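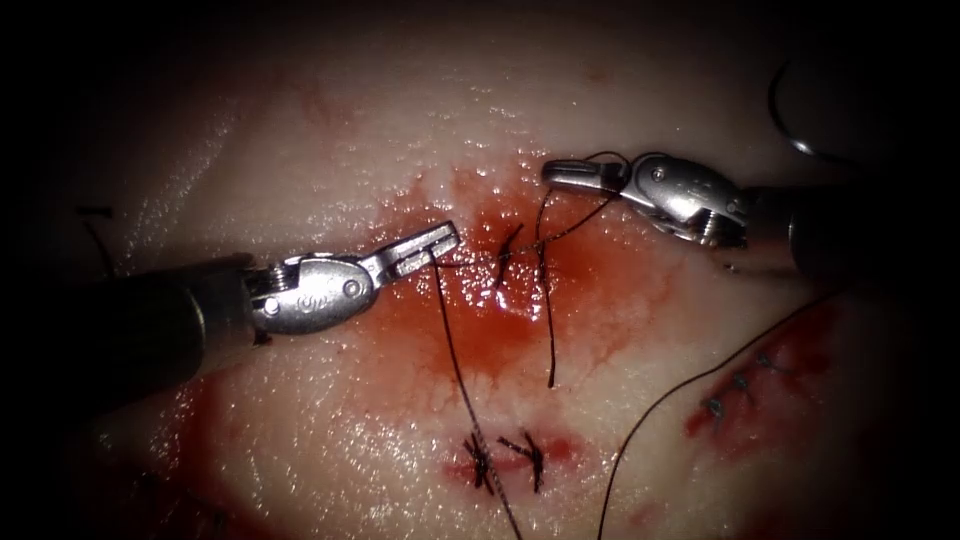
Heather Treloar wrote in after last year's page to say that her open day would have gone twice as well if she had let people sit down at the console before she talked at them, and I have come round to her way of thinking. So this rewrite puts the hands-on part first and the slides nearly last. If you have been asked to run a suturing demonstration on a surgical robot for visitors (sixth formers, nurses from other wards, somebody's very interested grandfather), I hope it saves you a few of the muddles we got into at Fletham.

Before the day

Book the room for the evening before as well. We didn't, the first time, and Přemysl Hrubý and I were still taping cables down when the first family came up the stairs. You want the console on one side, the practice station on the other, and a big screen that people at the back can see without craning. Turn the screen towards the door. People will drift in halfway through, bless them, and it helps if they can see straight away what is going on.

Decide early who is talking and who is operating. It is very hard to do both. I have tried, and I stop mid-sentence every time I reach for the needle, and then can't remember where I'd got to.

Put up a notice outside saying that close-up views of stitching will be on the screen. Most visitors are fine, and quite a few come specially for it, but somebody always goes a bit pale. Keep chairs with backs near the door and a jug of water on the side.

Step 1: Let them have a go

Start everyone on the training pegs. Rubber rings on and off the posts, four minutes a turn, no needles. Adjust the seat and the eyepiece for each person, even if there is a queue, and show them how to rest their forearms before they touch anything. Children are usually quicker than their parents at this, and you may as well warn the parents!

Step 2: Tie a knot by hand

Give out lengths of thick cord and tie an ordinary surgeon's knot together at the tables. Go slowly. Twice round for the first throw, pull it flat, then once round the other way. Anyone who has managed it with cord will follow the screen much better afterwards, and those who haven't will at least be sympathetic.

Step 3: Tie the same knot with the instruments

Now move everybody to the screen. Have the operator hold the thread between the two sets of jaws and pause there, long enough for people to work out which hand is which. I like to say "left hand, right hand" and have the operator wiggle each one. Then go through the throw at half the speed you would normally use, naming each part as it happens: loop over, reach through, take the short end, draw it down.

Point out the stitches that are already tied, with their tails left on. Visitors love to compare a fresh knot with a finished one, and it gives you something to talk about if the thread slips and the operator has to start again.

Step 4: Questions

Leave more time than you think. Radoslava Ďurica takes ours, and she asks each person to say what they do before she answers, so she can pitch it properly. The question we get most is whether the robot decides anything for itself. On our set-up it doesn't, the person at the console moves the instruments, and I'd say so plainly and early.

Step 5: Slides, if you must

Keep them short. Mine are down to the history, one diagram of the wrist joint and a list of courses.

Our next one is on March 8, 2020, in the Hájek room, doors at ten. Bring a jumper, the heating is hopeless at weekends.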